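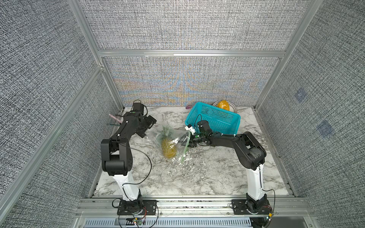
1/ Winter event in Murkovine, a thread for the people who keep asking me in DMs

Okay, kettle's on, so let's do this properly. The event closes December 31, 2025 and I've had the same three questions all week, so I'm putting my answers in one spot where I can point people at them (and where my cousin can finally find them, hi Candela).

2/ First up, the lanterns. You need 200 for the cloak and they come from the harbour board, four to a job. Please don't do the ferry escorts for them! They take ages and pay the same as the little parcel runs beside the bakery. I did ferry escorts for two nights before I noticed, and I'd like those evenings back.

3/ The Prostgate dungeon is open to everyone at level 20 while the event's on, where normally you'd need 30. So if you've got a neglected healer sitting on your account, now's a lovely time to dust her off. Mine is called Hornance and she's wearing the ugliest hat in the game, and I won't hear a word against it.

4/ Second boss, the one with the bells. Stand on the stairs. I know the guide says middle of the room, but the guide was written before the June patch and the colour of the floor warning has changed since then. Orange means move now. Grey means you've got time to finish your cast.

5/ Somebody asked if the cloak can be dyed. Yes, but only at the tailor in the upper town, and she wants your original receipt item, so please don't sell it with the rest of your junk like I did on my first character. Support did give it back, eventually, and they were very nice about it.

6/ Big thanks to Oranuch Yensuk, who sat in voice with me for most of an evening working out the parcel routes, and to everybody in the Ruotsalainen guild for letting a slow old mage tag along. You're a patient bunch.

7/ I'll be on after supper tonight doing Prostgate runs if anyone's short a healer. Any level, any gear, no yelling. Just whisper Hornance and give me a minute to answer, I type with two fingers and I'm usually holding a cup of tea.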